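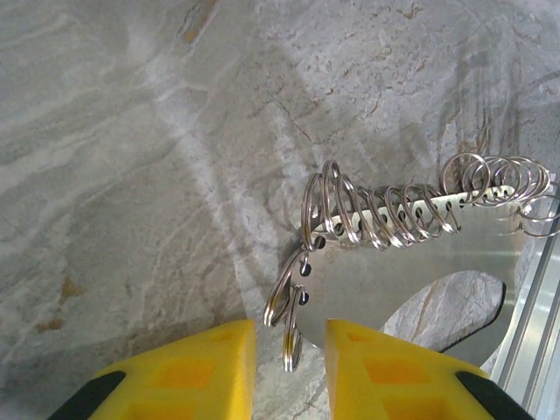 Gray and white marble pattern, veins running diagonally.

Re: [decor-print] Visible repeat on veined designs

> We are running a veined stone design on the Gurkov line, 93 cm repeat,
> and the customer says they can see the repeat from across the room.
> The join itself is clean. I have checked it under a loupe and the
> register is fine. Would a longer repeat fix this, or is it worth
> trying the scatter option in Purneo first? Cylinders for the longer
> repeat are quoted at 8 weeks.

I would hold off on the cylinders. If the join is clean under a loupe, the complaint concerns the design and a longer repeat will only move the problem farther apart.

Check the low frequencies first. Convert the repeat to grayscale, blur it heavily, and tile it 5 across on screen. Any dark or light patch that survives the blur is what the customer sees from a distance. On veined work it is usually one place where two veins cross, or a strong accent color used once per repeat. Tone that feature down until it disappears in the blurred tile, then look at the full-resolution file again. Expect to do this more than once, as removing the strongest feature exposes the next one.
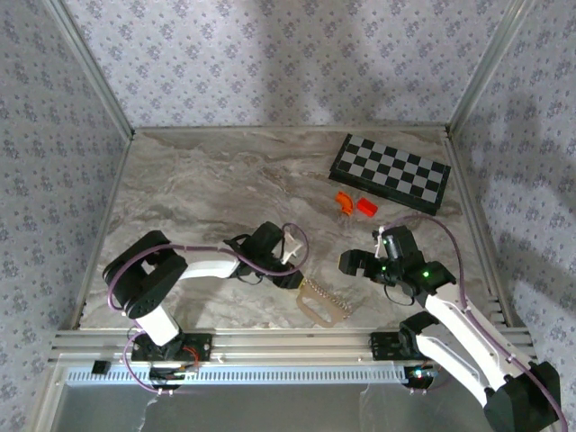
Scatter in Purneo works on separate motifs. It needs an object with an outline and some ground around it, so that it can shift or rotate the object without leaving a hole. The wall material in the second picture, small flower clusters and sprigs on pale lavender-gray, is the sort of design it was written for. The beige, gray and brown veining on the tabletop between those walls is not, as a vein has to enter and leave at a matching angle and scatter will cut it. I tried it on an Aranda file with the default settings and got broken veins throughout.

Vein direction matters too. If everything leans the same way, the eye joins the pieces into stripes across adjacent repeats. Keep the main lean but let the secondary veins depart from it, and vary the spacing along the cross-web direction.

Lastly, proof at full width. We approved a Waseo job from a single-repeat proof and found banding after up to 3000 meters had been printed. The density drifted slightly from left to right within the artwork, so each repeat started lighter than the last one ended. The loupe check passed on that job as well, since the vein edges lined up and only the ground was off. A densitometer reading at both ends of the repeat would have caught it.

If you post the blurred tile I can mark the areas I would change.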